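Week 4 notes - Where does the afternoon go?

Okay, so we're still on time use, and I promised I'd write up the part I rushed through. Most of you kept your diaries for the full week (thank you!) and I've now read all 263 pages of them. The thing I kept noticing was how badly we guess. Someone would write "quick email check" and the next entry would be 90 minutes later.
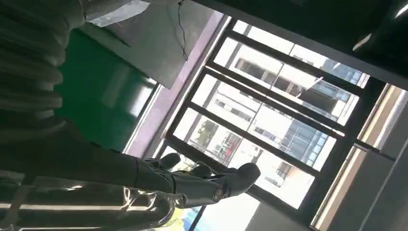 Boris Slanina calls this the leaky hour, and his chapter in the reader is short, so please do read it before we meet again. He had office workers in Clondstead guess their day first and log it second. The guesses were tidy - the logs were a mess. Lunch was the only thing people got right, which I find oddly cheering.

For your own diary, go back and mark every switch from one task to another. Don't fix anything yet, just mark it. I did mine in August and got grumpy by page two.
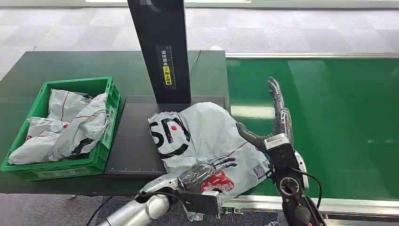

Do short breaks count as a switch?

Only if you start a different task when you come back. A walk to the kitchen and straight back to the same report stays one block, and you can write the break in the margin.

Bring the marked diary next time, plus pages 1 to 12 of the Besley handout.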